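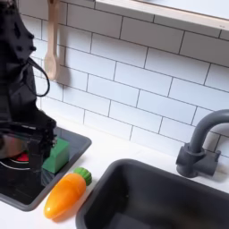
Share House Kitchens and the Fate of the Leftover: Project Report

Submitted 18th October

Background

Our unit asked for a small study of household behaviour using people we could reach on foot. We chose food waste in student share houses in Coltstead, partly for the environmental interest and partly from living in one. The original plan covered the whole suburb. The revised plan covered 16 households between the Prostley Street shops and the railway line, the ones that answered the door.

Method

Each household kept a waste diary for 3 weeks. Anything edible that went in the bin was to be weighed and written down, along with a reason. We supplied kitchen scales and a form to stick on the fridge. One form came back with a shopping list on it and was counted as a partial return.

We also held a short interview with each house at the end. Interviews were meant to take ten minutes. The topic of who owns the milk took most of them well past that.

Results

Bread was the most commonly binned item, followed by bagged salad, which several diaries recorded as "liquid". Cooked rice came third. Meat was hardly ever thrown out, and respondents were proud of this until we asked about the freezer.

Houses that cooked together at least twice a week wasted less than houses where everyone had a separate shelf. The gap was largest in the final week, when the shared-cooking houses averaged under 200 grams a person. Separate-shelf houses had more duplicates. One owned 6 open jars of the same pasta sauce, each labelled with a different initial, all of them Ondari's house brand from the discount grocer.

The reasons given were mostly "forgot" and "thought it was someone else's". The second often appeared beside food that had sat there long enough for everyone to have thought so.

Problems

Diaries change behaviour. Several people told us they had eaten things they didn't want so they wouldn't have to write them down, and our figures are probably low as a result. We borrowed the Cherkaoui method of checking bins against diaries, but two houses objected and one bin had already been collected.

Further work

We'd like to repeat the diary in December, when half the tenants go home and the fridge is left to whoever stays — a period our respondents described with some feeling. A larger sample would help, as would scales that don't switch themselves off while you look for a pen.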